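Two-arm peg board: work in progress

Eugeniusz Pawłowska and Gopinath Sastry share a bay at the Mamani workshop, and this page collects pictures from the peg board part of the build. The earlier pages cover the arms, the wiring and the long argument over the table height. The project is called Closer. The board is the first job that needs both hands in reach of the same thing, so it gets its own page.

The board is white with black outlines printed on it and raised plates fixed on top. The parts are blue. We went with one color for the parts and plain black for the table and the curtain, which keeps the head camera from picking up the shelves at the back of the bay. Eugeniusz drew the layout in September and Gopinath printed the plates over two evenings. The outlines are there so a person can reset the board without a drawing in hand.
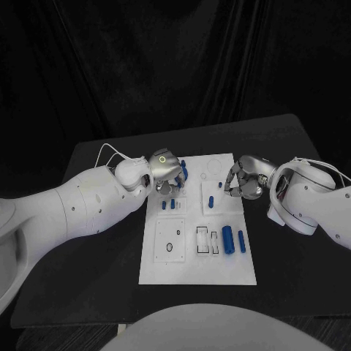
Left hand holding a blue part just above the top edge of the board. Right hand open over the upper plate.

The left hand gets most of the work at the moment. Its grip routine is older and we trust it more. The right hand runs the same code with a different set of offsets, and those offsets have been redone 2 times since the arms were remounted. Each time the fault was in our measuring and the code was left alone.

Notes on settings, for anyone following the build from the start:

Finger speed is set low for everything on this board. The short pegs leave very little to hold, and a fast close pushes them over.

The cables run along the tops of the arms with slack left in them. Our first routing was tighter and limited the wrist. If you copy this, move each arm through its full range by hand before you tie anything down.

The planner came from Pradier and needed a new collision model for the table. We entered the board as a flat box first, then added the plates as separate boxes. That was slower to set up, but a plate can now be moved without redoing the rest.

Logging goes to a spare machine under the Itirent account the workshop pays for. One session makes 4,000 lines of log, and most of it is joint positions. Gopinath wrote a short script that keeps only the lines where a hand opens or closes. 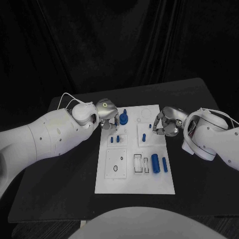
The upright pegs are easier to approach than the cylinders lying on their sides. For an upright peg the hand can come down from above with the fingers curled. A cylinder on its side has to be taken across its width, and the wrist has to turn to suit whichever way it is pointing. We have 8 approach angles saved and will probably drop half of them.

Still to do: recheck the right wrist offsets, reprint the lower left plate in a thicker size, and write up the reset procedure so other members can run the board when we are out. The slot outlines for the two cylinders are staying where they are.

Questions about the build can be left in the Closer folder at the front desk or sent through the contact form.

2 comments | 8 shares

Contact | © Mamani Workshop members | Back to top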